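Which Hand Should Go? Picking a Side for Gear Pickup with Two Arms
Student project report, September 26, 2026

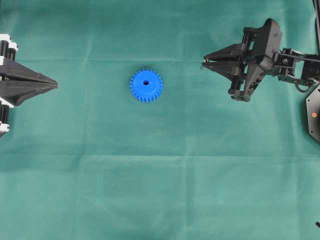 So my question for this project was pretty small. If you have two arms and one gear, how does the learned policy decide which arm picks it up, and can I get it to decide sooner? I came into it because our first policy dithered. Both arms would start drifting in, slow down, back off, start again. Sometimes they met in the middle like two people trying to get through the same door.

Teemu Mäkelä, who supervised me at Prokthorpe, thought the dithering came from the demonstrations and I thought it came from the network. We argued about this for a while and then he told me to go measure it, so that's the report.

Setup

I used the two-arm table in the Hornby room, with the green cloth down. The cloth matters more than I figured it would. On the bare tabletop the gears slid away whenever a finger nudged them, and on cloth they mostly stay put. The downside is creases. I smoothed it before every session and it never stayed smooth, so I quit fighting it and let the creases be part of the data.

The part is a blue plastic spur gear from the Festley kit, laid flat. The grippers have to come in low and close on the teeth from the sides, and a bad angle just spins the gear in place (very annoying to watch when you're hungry).

Demonstrations

I recorded 126 demonstrations by teleoperation. In the first batch I just grabbed with whichever hand felt right, and when I went back through the recordings I was all over the place! With the gear clearly on the left I still used the right arm a bunch of times, I guess because I'm right-handed. So, point to Teemu.

For the second batch I made myself a rule: closer arm goes, other arm holds still. If the gear was close to the center line, left arm goes. I kept the two batches the same size so I could compare them fairly, which means 63 each.

Training

Same network for both, same settings, 2000 steps. I didn't tune anything between them. I wanted to, badly, but then I wouldn't know what I was looking at.

I also tried a third version where I added a little side label to each demonstration, left or right, and had the network predict it before it predicted any motion. That idea comes from a reading group at Dlamini where somebody was doing something similar with drawers.

What happened

The policy from the messy batch did what the old one did. Lots of drifting in with both arms, and when the gear was near the center it could hang there until I hit stop.

The rule batch was way better. Off to either side, the near arm went and the far arm stayed parked. Near the center line it still hesitated, though less, and it did usually end up going left like I taught it.

Adding the side label helped in the center, but it had a cost I didn't see coming. Once it picked wrong it stuck with wrong. I had 8 runs where it chose the far arm and reached the whole way across, with the near arm sitting right there. The version without the label would sometimes change its mind and recover.

What I think it means

Most of the dithering was me. I'm less sure about the rest of it, the hesitation near center, because my rule was hardest to follow right there and I probably broke it without noticing. I'd want a taped line on the cloth next time.

Things I'd fix

Only one gear, only one color. Only one person doing the demos, too. And I moved the camera 2 times between batches, which I wrote down but didn't correct for, so some of the difference could be that. If I get table time again I'd redo the first batch with the camera where it is now before trying anything new.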